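Storing small screws, seeds and spices in capped tubes

Capped plastic tubes are sold for laboratory use in bags of 20 or boxes of 200, and they hold small dry goods better than most containers made for the job. The cap seals well enough to keep out kitchen steam and workshop dust, the wall is clear, and a tube stands upright in a rack or lies flat in a drawer. The notes below cover choosing, cleaning, filling and labelling.

Choosing the tube

Buy screw caps. Push-in stoppers work loose in a drawer that is opened often, and a tube of 2 mm washers takes a long time to pick out of a cutlery tray. Check that the cap has a liner or a moulded sealing ring. Polypropylene tolerates hot water and most oils but is slightly cloudy. Polystyrene is clearer and cracks if dropped on tile. Glass is best for strong spices such as clove, which will mark polystyrene and leave a smell in nearly any plastic.

Buy new tubes only. Used ones from a laboratory clearance should not hold food, whatever the seller says about washing.

Cleaning and drying

Wash in warm water with a little washing-up liquid and a narrow bottle brush. Rinse twice. Stand the tubes upside down on a rack overnight with the caps off and the liners facing up. A tube that looks dry may still hold water in the tip, so leave it a second night before filling it with seed or salt. A twist of kitchen paper pushed down with a skewer will show any damp that remains.

Filling

Use a paper funnel with the end cut to a little under the width of the tube mouth. Tap the tube on a folded cloth as it fills. Leave a finger's width of space at the top for screws and pins, so that they can be tipped out a few at a time. Ground spices may be filled to the thread, but wipe the thread before closing. Grit under the cap is the usual cause of a bad seal.

Seeds need more care. Dry them on a plate for a week, fill the tube halfway and add a small sachet of silica gel. Onion and parsnip seed should be replaced each year. Tomato seed keeps for several years in a cool cupboard. Saved beans are too large for narrow tubes and do better in paper.

Steel parts

Bare steel will rust in a sealed tube if it goes in damp. Warm the parts in a low oven, let them cool, add one drop of light machine oil and roll the tube before standing it up. Strips of Rusteo paper also work and leave no film on the threads — cut them to the length of the tube and renew them each November.

Labelling

Write on the side of the tube, never on the cap. Caps get swapped. A fine paint marker lasts longer than a paper label, and can be removed with methylated spirit. For spices, write the name and the month of filling. For screws, give the diameter, length and head type in that order, so that a row can be read along the rack.

Racks

A rack should grip the lower half of the tube and leave the upper half free for the fingers. Wooden racks can be made from two drilled strips and a base. Drill the holes 1 mm over the tube diameter, sand the edges and leave the wood unvarnished if it will stand near the hob. Keep racks out of direct sun. Paprika and turmeric fade within weeks on a window sill.
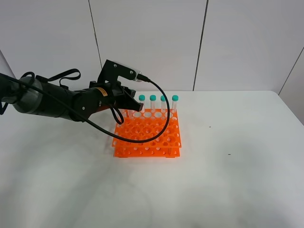

Agnes Bakke: The drop of oil was too much for my brass clock screws, which came out sticky after one winter. I now leave brass dry and only oil the steel. Does the paper leave any mark on brass?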